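Hand-held grippers: the bedroom build gallery

Posted 20 Feb 2022 by Yolotzin Sandoval

We've got the pair going! Anyone who followed the parts thread in November knows that Jui-lin Chiang and I have been building two hand-held grippers, nicknamed Trurka and Plendent, with yellow fingers and black bodies, one for each hand. The printing and wiring were done at Drokard, our shared workshop, where the bench is always full, so cloth handling has moved to a bedroom. A bed turns out to be a lovely big work surface, and you can sit right beside it with a tool in each hand.

Cloth is such a good thing to try them on. It folds, it slides, it bunches up, and every go is different. I've put three pictures up for now and will add the workshop ones once I've sorted through them (there are rather a lot).

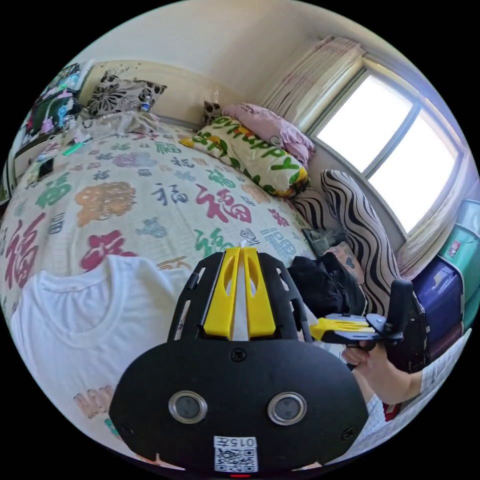
White T-shirt on the bed, second gripper at the right. The slots in the fingers are my favourite bit of the whole design.

The finger shape is version 4, by the way. The first one was a solid plate and looked like a pair of rulers. Jui-lin drew the long slot one evening, I printed it the next morning, and we both liked it so much that every version afterwards has kept it. The yellow was simply the reel we had most of, and now I can't imagine them in any other colour! They show up beautifully against the black, and when you're concentrating on a sleeve or a hem it's a real pleasure to have something that bright to follow.

Next comes crumpled stuff, white cloth and black together on the quilt. I like these more than neat flat pieces. You have to look for a ridge to go after, and two people will nearly always pick different ones. Jui-lin goes for the highest fold, I go for whatever is nearest.
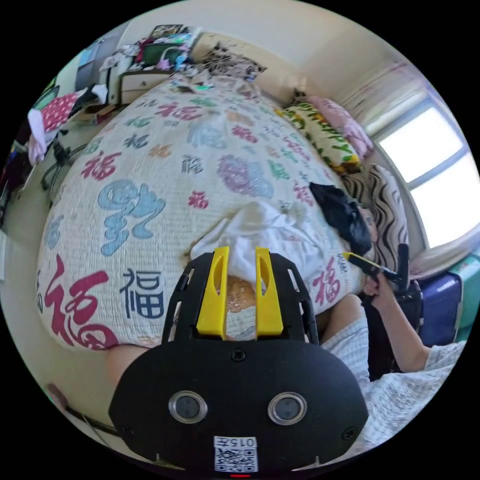 Both hands at once

Using the pair together is where it gets really fun. One tool pinches while the other steadies from the side, and after 10 minutes or so your hands stop arguing with each other. I've still got a slight lean to the left that Jui-lin finds very funny.

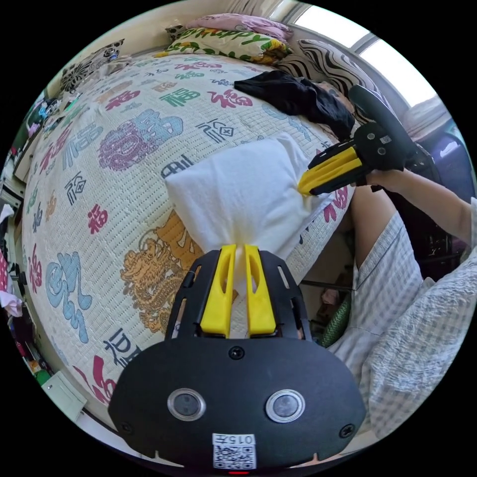
White bundle held between the two grippers, gathered end in one pair of fingers and the other pair pressing in from the right.

Still on the list: softer pads for the fingertips, a shorter handle for small hands, and a proper hook at Drokard to hang them both on. The drawing files are in the Kao folder on the workshop drive, so do help yourselves, and please post your own if you build one!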